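Open day at Hendach

Posted 21st November

I signed up for the Hendach open day back in March and then forgot all about it until the reminder came. I'm glad I went. It took up most of an afternoon, and parking was easier than I expected.

The Hendach people work on teaching robots to handle clothes. Tadhg Nic Giolla showed our group around. He started with a short talk about why a shirt is harder for a robot than a box. A box keeps its shape. A shirt has a different shape every time you put it down, and one sleeve can hide under the other.

Before any robot does the job, a person does it with a hand-held gripper. It has two fingers with soft pads, and a small camera goes along with it. You squeeze the handle and the fingers close. The recordings go to the software, which they call Ritia, and the robot learns from those. Most of the recording is done in ordinary homes, on ordinary beds and sofas, with whatever clothes the household owns.
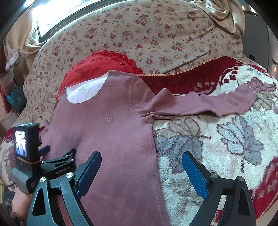
We each got to try it. My first go at folding a sleeve across was poor – I pinched too much cloth and dragged the whole shirt with it. Tadhg told me to go in lower and close the fingers slowly. That helped. The man after me had it on his second try, so it may just be me. My wrist was sore by the end of it, and the people who record all day have my respect.

After that we watched the arm, which is named Plulel. It folded a T-shirt in 17 seconds, then took a lot longer over a hooded sweatshirt and left the hood sticking out. Someone asked if it could do fitted sheets. Tadhg said no, and he can't either.

There was coffee in the Mac Carthaigh room, plus a table where you could put your name down to record at home. They lend you the gripper for 30 days. I took a form – I have plenty of laundry. The next open day hasn't been set yet, but they keep a mailing list at the front desk.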